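4. Placing and first use of your Karside two-slot toaster

4.1 Choosing a position
Stand the toaster on a flat, dry bench or countertop. Keep boards, tea towels and paper towel away from the slots while it is heating.

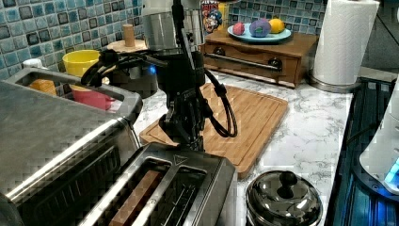
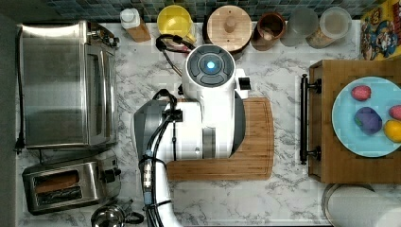 Leave a clear space of 100 mm on each side and at the back. Do not use the toaster under a wall cupboard, near curtains or beside the sink.

Caution: Do not share the power outlet with a kettle. The two together can draw more than 2,000 W and trip the circuit.

4.2 Before the first slice
1. Take out all packing card, including the strip inside each slot.
2. Wipe the outside with a damp cloth and dry it.
3. Slide the crumb tray in until it clicks.
4. Plug in and switch on at the wall.
5. Set the browning dial to 8 and press the lever down with no bread in the slots.
6. Repeat once, with a window open. A slight smell is normal and will clear.

4.3 Everyday use
Start at setting 2 for sliced white and adjust to taste. Crumpets and frozen bread need a higher colour setting.

Note: The lever will not stay down unless the power is on.

Warning: Never put a knife or fork into the slots. If bread jams, press Cancel, unplug the toaster and let it cool before lifting the bread out.

Empty the crumb tray weekly. Spare trays are sold by Pralik under the Karside name.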